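Ticket 600 — Flurier storage baskets, slotted, dark
Status: reopened
Raised by: Szymon Rutkowska
Site: Urkby sorting room

Opened in April. Complaint as logged: "small parts fall out of the new baskets". Supplier is Marchuk. Their first reply was that we must be overfilling them. I doubt that, as the packing list for the basket in question came to 36 items and the thing holds far more.

Second reply from Marchuk: the slots are "within tolerance for general storage". General storage of what? They didn't say. I asked for the slot width in writing and got a catalogue page for the Isedberg range, a different product. 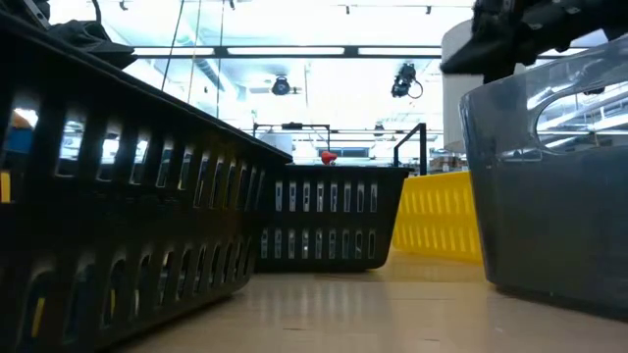
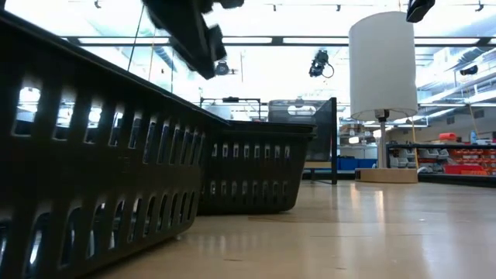 The Flurier slots are the part I don't trust. Marchuk says they are there for airflow, and maybe they are, but we keep leads and bits of plastic, not onions. Look how much daylight comes through the side of the big basket, and then at the grey bin in the first picture, which has solid walls apart from the handle hole. Anything thin is going to find a slot before it finds the bottom. I'd put the small stuff in the grey bin and leave the baskets for larger things.

Zbigniew Kaczorowski suggested lining the baskets with card. Tried it with one basket, 8 mm off each side of the base so it would drop in. It slid about. Cut a second piece tighter and it bowed in the middle. Not convinced a third piece is worth the card.

Marchuk now offers a liner, part 57, "suitable for most baskets". I have asked which ones it isn't suitable for. No answer as of 4 pm.

Not to be closed until someone has had a liner in their hands and tried it with the small parts — a promise by email doesn't count.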